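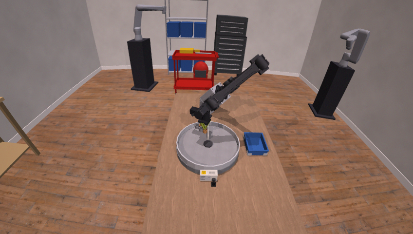 **Hokance gripper kit, second version: 2 stars**

Bought in January for a tabletop arm doing light pick-and-place: small parts out of a tray, into a bin. Price was $700 with the cable and the adapter plate. Installation was easy and the manual is clear.

The trouble is what it does when it loses power. The listing says the fingers hold their position. Ours opened. At cycle 253 of the first long run the supply tripped and the gripper let go of a steel cylinder directly over the tray. It dented the tray floor and rolled under the wrist. When power came back, the gripper homed without asking, with the arm still lowered, and bent one finger against the part.

I repeated the test with foam blocks. It dropped the block 8 times out of almost every setting I could change, including the one labeled "hold on fault."

Holwood, the seller, replaced the finger but not the unit. Support said a brake module is sold separately. The listing doesn't mention it.

Grip force and repeatability are fine. If you run one, turn off auto-home in the startup menu and keep hands out of the tray while it powers up. We have gone back to the older Drustden gripper.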